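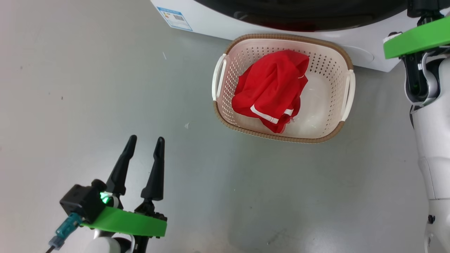 Figure 1. Both arms at the laundry basket, left gripper open.

Two-Arm Laundry Rig: Project Report
Rhun Wynne and Benedito Batista
21 September 2021

1. What we set out to do

The plan was to have a two-armed robot take clothes out of a basket on the floor and put them in a front-loading washer. Benedito wrote the proposal and expected it to take one term. I thought that was optimistic and said so. We worked in the laundry corner of the Letport shared workshop.

2. Build

Each gripper sits on a green plate at the wrist. The left one has two tapered black fingers, and a camera or sensor module is mounted just above its plate. Our first plates flexed under load, so we redrew them thicker. I'm still not convinced the plate is the right place to hang a camera. Any play in the wrist ends up in the picture, and we spent days chasing errors that may have come from that alone.

3. Tests

We ran 40 trials with one red garment in the basket. The arm got hold of it in 7. Benedito counts these as successes. I would not, as four were dropped before reaching the washer door. Cloth bunched in the middle was easier than cloth lying flat against the plastic.

4. Doubts

One garment on a bare floor is a kind test. A full basket would be much harder, and we have no data on it. Parts came to $337, and a person can do the job for free. Benedito wants to try softer fingertips in November. I'd fix the camera mount first and repeat the same 40 trials before changing anything else.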